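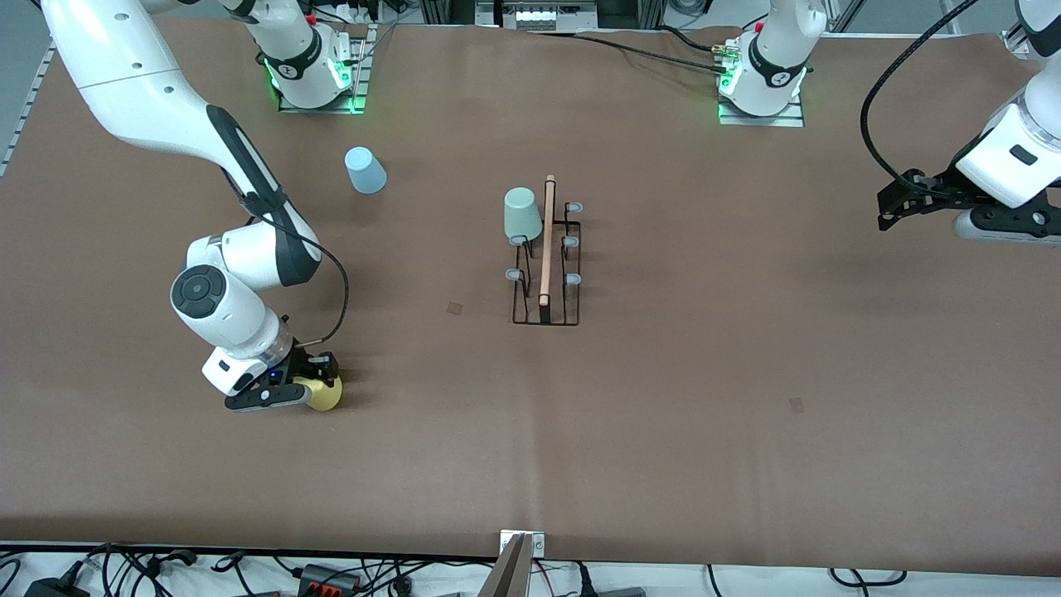

*Brown paper down on the big table*

**Ranholm Crossword Circle, minutes, Sat 10 February**

I'm taking notes again, so blame me for the spelling. Engelbert Ammann in the chair, the usual crowd, plus two new solvers from Bindcombe (welcome, both!). Rupert Leitner sent word he'd be late and he was.

**Last minutes.** Passed, once I'd fixed 14-Across, which I'd typed up with the wrong clue. Sorry, Dobson team.

**Puzzle book.** We've sold 115 copies, and I was so pleased I said it twice. The answer grid for puzzle 63 is printed upside down, and so far we've had one letter of complaint and one from a man who thought it was part of the theme. Engelbert will put a correction on the website. No reprint for now.

**August tournament.** Long talk on this one. Fikov can have us in the library hall again, and the bill for the weekend comes to $695, same as last time. Agreed to take it. We'll run 3 rounds and a final on the big boards. I asked if we could please have markers that work this year, and got a round of applause (small, but I'll take it).

Rupert, who'd arrived by now, wants a cryptic round. Engelbert doesn't. This went on for a while! Where we landed: cryptic as a side event on the Sunday morning, own prize, no effect on the standings. Rupert to find a setter and get me a name before the next meeting.

**Scoring.** The Dobson folks asked again about the time bonus. They feel it's too kind to fast solvers who leave a square blank, and I have to say I'm with them, having lost a place that way myself. Voted to drop the bonus for any grid with an error. Carried, Engelbert against.

**Theme contest.** Entries are still coming in. I've got the folder and I'm taking names off before the judges see anything. Please put your grid and your clues on separate pages, people. Two of you used the same revealer and I'm not saying who.

**Any other business.** Somebody left a green scarf last time and I still have it. One of the Bindcombe pair offered to write us an easy Monday-style grid for beginners, and we all said yes before she'd finished the sentence.

**To do**
- Engelbert: correction, hall booking
- Rupert: cryptic setter
- Me: markers, new scoring sheet, scarf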